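3.2 Rebuilding the bench in simulation

I should say up front that the simulated bench was never part of the plan. When I started on Doro (my name for the whole thing: arms, table, software and the pile of notes that goes with them) I figured I would do everything on the real hardware in the shared workshop and skip the modeling altogether. Then I looked at how the workshop calendar works. The big table is the only one stiff enough to hold two arms, and it gets booked by everybody from the ukulele builders to the people who fix strollers. I could get it for short stretches at night, and by the time I had clamped everything down and checked the cables, a good chunk of each stretch was gone. So in February I gave in and started building a copy of the bench that I could run at home on my desktop, whenever I felt like it.

The copy is deliberately plain. I left out the shelves, the tool wall and the window that ruins everything on the real bench when the sun comes in. What I kept were the things the arms can hit or pick up, plus enough of the surroundings that the rendered views wouldn't look like they were floating in space. The loader and scene files are handled by Plodora, a small set of scripts I wrote for an older project and have been patching ever since (it reads a text file with one object per line, and that really is all it does!). Each object gets a shape, a mass, a friction value and a starting pose, and I can shuffle the poses a little between runs.

Getting the table right took longer than the arms. My first version was a perfect slab with a shiny finish, and the highlights drove the vision side crazy, so I swapped it for a dull brown with no texture at all. The arm bases I measured on the real bench with a tape and a square, then measured again after I found out I had read the tape from the wrong end. If you do this yourself, write down which corner you call zero. I lost a whole evening to that one.

The test task is a sorting job. A small object starts in a round plate off to one side, and it has to end up in one of the wells of a tray that sits near the middle, where both arms have a chance at it. I picked it since it needs a grasp down inside a rim, a lift, and a fairly tidy release, and those are the three places where my real setup kept letting me down. Figure 2 has the layout with the right arm down at the plate. 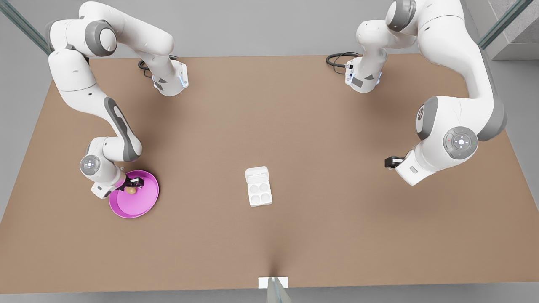

Figure 2. The simulated bench during the sorting task, with the right gripper lowered into the pink plate and the left gripper empty above the table. The four-well tray stands open between the arms. Note that the robot's right arm is on the left side of this view.

3.3 Running the task and keeping score

With the scene settled, I let the machine grind through trials overnight. I ended up with 1,215 runs that I trust, after throwing out everything from before I fixed the friction on the plate (in the early batches it was set so low that the plate slid off like a hockey puck whenever a finger brushed the rim). A run is scored as good if the object is sitting in a well when the clock stops. I don't care which well, and I don't give partial credit for getting close.

The grasp planner is Jatora, which I also wrote, and I'll be the first to admit it's simple. It finds the object from a top view, picks an angle for the fingers, checks that the wrist can get there without the last link running into anything, and goes. The check on the last link was a late addition. A raised rim doesn't look like much of an obstacle until you're coming in at a slant, and then the arm housing wants to be exactly where the plate is. My fix was to prefer steep approaches and only allow shallow ones when nothing else is reachable. It costs a bit of time per run and I'm fine with that.

Timing was the other headache. For collisions between the arms I borrowed the reservation idea from Þorgeirsson, the scheduling library our workshop already uses for the laser cutter queue, of all things. Each arm has to claim a patch of table before moving into it and give it back afterward. While one arm is busy at the plate, the other holds still above its own part of the table and waits. It's slow, and somebody who knows what they're doing could surely overlap the motions more, but I haven't had the arms touch each other since I put it in, and I sleep better.

The failures I looked at by hand came down mostly to the object rolling against the inside of the rim, with a smaller group where it was let go too high and bounced back out of the well. Lowering the release point took care of most of the bounces. The rolling I have not solved. I tried softer fingertips in the model, which helped, but I don't own fingertips that soft and I'd like the numbers to mean something on the real bench.

The scene files I used for all of this are the June 2020 set. I've changed the lighting since then, so anyone comparing against later files should expect the top views to come out a little brighter.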